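Getting Through the Clean Laundry Pile: What Works at Our House

Posted May 22, 2022 by Mebrat Birhane 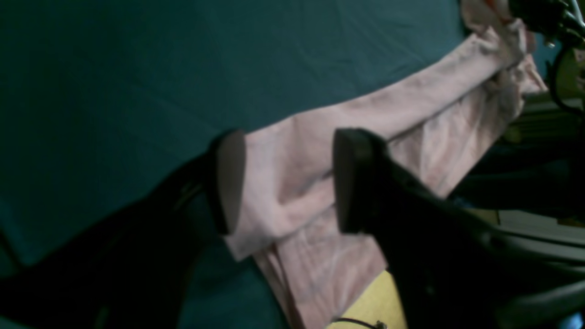 I have never minded washing clothes. The machine does most of it, and there is something pleasant about a line of shirts moving in the wind. It's the part afterward that gets away from me. For years the clean things sat in a heap on the chair in our bedroom, and we dressed out of the heap, and by the time I got to the bottom of it the heap was wrinkled past saving and I was ironing on a Wednesday night in a bad temper.

A few of you wrote after the post on stain soaking to ask how I keep up with the folding, so I've been collecting my notes on the backs of envelopes all spring. Some of these came from my mother, some from my neighbor on Urkwood Lane, and a couple I worked out by doing it wrong for a very long time.

Before you fold anything

Start at the dryer, or at the line. If you use a dryer, take the clothes out while they are still a touch warm and give each piece one good snap, holding it by the shoulders or the waistband. I used to think my mother did this to make a point (it is quite loud in a small apartment), but a snapped shirt needs half the smoothing of one that was dragged out in a ball with the towels.

If you can't fold right away, and most days I can't, lay the shirts flat on top of each other, full length, over the back of the couch or across the bed. They will wait there quite happily until after supper. Ten shirts lying flat can be folded the next morning, and ten shirts stuffed in a basket will have to be ironed, or at least you will wish they had been.

Line-dried things come in stiff, especially towels. I toss them in the dryer with no heat, just the tumbling, and they soften up nicely. My neighbor swears by half a cup of white vinegar in the rinse. I've tried it and I think she's right about towels, though I can't say I noticed much with jeans.

Pick the right height

This is the tip I'd keep if I had to give up all the others. Fold at a height where you can stand up straight. I folded on a low coffee table for years in front of the television and wondered why my back hurt on Sundays. A bed is all right if yours is a tall one. A kitchen counter is better, once you've wiped it and made really sure it's dry – I have put a white blouse down on a ring of coffee more than once. My own counter is 38 inches high, a little taller than the usual, and it suits me very well.

If you do fold on the bed, make the bed first. Pull the spread tight. You can't get a smooth fold on a lumpy surface, and a made bed also means you have to clear the laundry off before you can get into it, so it won't become the chair all over again.

Soft tops and slippery things

Cotton T-shirts will do as they're told. It's the thin, silky, slidey tops that give trouble, the sort that creep open again the minute your back is turned. For those I do as follows.

Lay the top face down. Smooth it from the middle outward with the flat of your hand, and don't pull at the hem, as that sets it crooked. Bring one side in, then lay the sleeve straight down along the body so it doesn't stick out past the fold. Do the other side to match. Then, and this is my mother's trick, put a piece of tissue paper down the middle before you fold the bottom up. The tissue gives the fabric something to hold on to and keeps you from getting a hard crease across the front. I save the tissue from shoe boxes and birthday presents and use the same sheets over and over until they give out.

Anything too slippery even for that can be rolled. Roll from the hem up to the collar, loosely, and stand the rolls on end in the drawer. I resisted rolling for a long time since it looked untidy to me, but I've come around on it for pajamas and camisoles.

Long sleeves

People get very worked up about sleeves! There are only two ways I use. For sweaters, cross the arms over the front as though the sweater were cold, then fold the whole thing in half from the bottom. For everything else, run the sleeve down the side the way I described just now. If a sleeve is longer than the body, turn the cuff back up on itself until it sits inside the edge. A cuff that hangs out will catch on the drawer above, and then you get that little gray rub mark that never really comes out.

Please don't hang heavy sweaters. I ruined a lovely green cardigan of my sister's that way one winter. The shoulders grew points and the sleeves grew about four inches, and she was very kind about it, which made it worse.

Fitted sheets

I've been shown the neat way more times than I can remember. You tuck the corners into each other, all four, lay it down, straighten the elastic edge inward and fold in thirds. When I have the patience it comes out quite respectable. When I haven't, I fold it into a rough rectangle, fold the flat sheet properly, and put the whole set inside one of its own pillowcases. From the outside it looks just as good as my aunt Negash's linen closet, and hers used to make visitors go quiet.

Keeping sets inside a pillowcase also means no more standing in the hallway at eleven at night with one twin sheet and three kings. Dark sheets are the worst for this, I find. Navy and black look exactly the same under a hall bulb.

Socks

Lay them all out in a row before you pair any. I used to pair as I went, and I'd hunt through the pile for one sock at a time, and it took forever. Now I dump them out, line them up, and the pairs more or less show themselves. The odd ones go in a small cloth bag on the laundry room doorknob. Every June I go through the bag, and whatever is still single by then becomes a dusting mitt. A wool sock over the hand is wonderful on window blinds.

Don't ball them up by turning the cuff inside out. It's handy, I know, but it stretches the top and they start sliding down into your shoes. Fold them in half together and tuck them in upright.

How much to do at a time

I set the kitchen timer for 30 minutes and stop when it rings, even if there's a stack left. It sounds strict, but it has the opposite effect on me, because I'm much more willing to start something when I know it's going to end. Usually I finish with time to spare and sit down with a cup of tea. If I don't finish, the flat pile can wait on the couch, as I said.

Smaller loads more often have helped too. We went from one enormous laundry day to 2 ordinary ones, and I don't dread either of them. My husband does the towels and has his own way of folding them, in a sort of long skinny shape that doesn't fit our shelf. I've decided to let that one go – the towels are clean, and they're put away, and I didn't have to do it.

Putting it away

Carry the stacks to the drawers straight from the counter. Don't set them down on the way. I mean it, not even on the dresser top. Anything I set on the dresser top is still there the following weekend with the mail on it.

Stack each pile in the order you'll meet the drawers. It took me an embarrassingly long time to think of that. My route goes hall closet, bathroom, the children's room, then ours, so towels and sheets ride on top and my own things are at the bottom. If someone in the house is asleep, leave theirs outside the door on a stool.

New clean things should go at the back of the drawer or the bottom of the stack, so you aren't wearing the same three shirts to rags while the others sit. Same with towels and sheets.

And a word on drawers that stick, as I've had letters about that as well. Rub a plain white candle along the runners, both sides, and work the drawer in and out a few times. A dry bar of soap will do if you haven't got a candle. I did every drawer in the house one rainy afternoon and still get a small pleasure from the way they glide.

Next time I want to get to ironing, and especially collars, which I've only lately learned to do from the points in toward the middle. If you have a good way with pleats, do write and tell me, as I'm hopeless with them and there is a skirt that has been waiting since Easter.

Filed under: Laundry, Bedrooms
Earlier: Soaking Out Stains, Plain and Simple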